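Rakel: Milestone 3 report to the Bestetti game fund
Submitted Aug 9, 2026

Milestone 3 is complete except for controller remapping, which moves to September. The build went up on the fund's shared drive with the test notes.

Rakel is still a co-op puzzle game for two players, set in the tunnels under the town of Echevarría. The first 60 rooms can be played start to finish. Enemy pathing was rewritten in June after the guards kept getting stuck on stairs. Load time between rooms is down and the map screen now works with a gamepad.

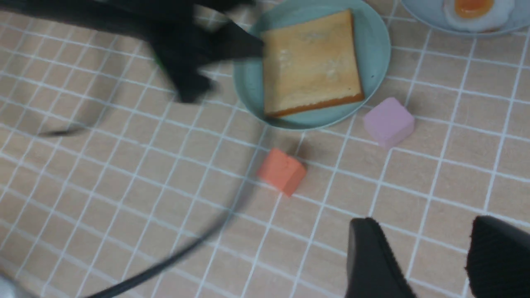 One outside tester wrote that the lantern puzzles were too dark on a laptop and that the second player had nothing to do in the flooded rooms. We agree on both. A brightness slider is in, and the second player now runs the pumps.

Testing was handled by Jandine, who ran the closed round with 200 players. They filed 1043 reports, many of them duplicates. All crash bugs from that list are closed. The save file bug is fixed on Windows and still open on Linux.
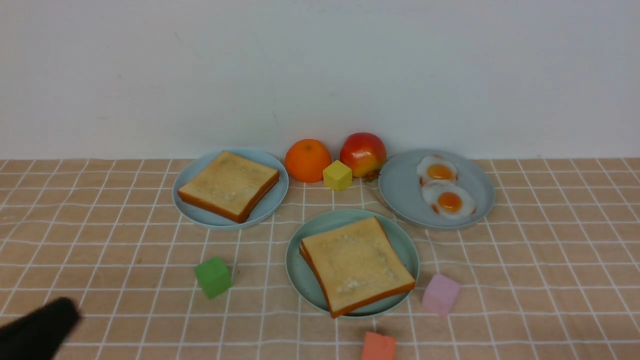 Art for the inn chapter is the largest piece of work left. The rooms are modeled but most of the props are gray boxes. We settled on a small set of shapes that can be reused from table to table, with color doing most of the work. Pale blue plates on a light orange cloth, with the toast set at an angle, is the palette and the level of detail we want for the breakfast room. Lighting comes after that.

Spending is on plan, apart from 2000 dollars moved from music to sound effects, as agreed by email. We request release of the next payment. Still to do before Milestone 4: remapping, the Linux save fix, inn props, subtitles in Spanish.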